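Wanted: people who like wiping things down (and will tell me what they think)

Hi! I'm Borghild Haugen and I run Vistside, a very small outfit that writes cleaning guides for people who work at home, paint at home, let their kids draw at the kitchen table, all of it. I'm putting together a new guide on white surfaces and I need a few people to come and scrub with me for an afternoon.

Why white? Have you ever owned a white table? Everything shows up on it. Pencil, lipstick, beet juice, the gray shine you get from leaning your sleeves in the same spot all winter. I've been working on my own list of fixes since April and I'm tired of being the only one with an opinion. I want to see what you reach for first, how hard you rub, and when you decide it's good enough and go get a coffee. 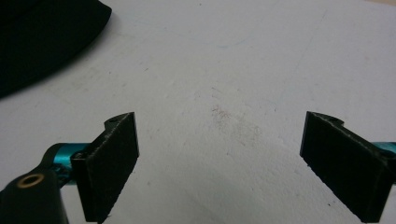 Faint pinkish-red marks on white, with a grayish stain spreading around them. What would you try first?

Sessions last 2 hours and you'll work on marks like those, plus some fresh ones we make together (the fun part, if you ask me!). You get a cloth, a bowl of warm water, a plain eraser, dish soap and a paste I mix myself. Use them in any order you like. Afterward we sit down and you tell me what annoyed you. My colleague Alvar Tangen takes notes, so you don't have to write anything.

I'm looking for 15 people. You don't need any experience, and I'd love a mix: people who clean every day, people who really don't, parents, students, anyone who does crafts on the dining table. You should be 18 or older and okay with standing for most of the session. If your skin reacts to soap or baking soda, please skip this one. Gloves are here if you want them, in small and large only, sorry, the mediums are on order.

You'll be paid $32 for the session, in cash, the same day. Coffee and cinnamon buns too. Wear a shirt you don't love.

We're in the old Nyberg building, second floor, door on the left after the stairs. There's an elevator but it's slow. Street parking fills up early, so the bus is easier.

To sign up, leave your name and a phone number at the front desk by 30 May 2025, and tell me the worst thing you've ever spilled on something white. Mine was blackberry jam, on my sister's desk.

Borghild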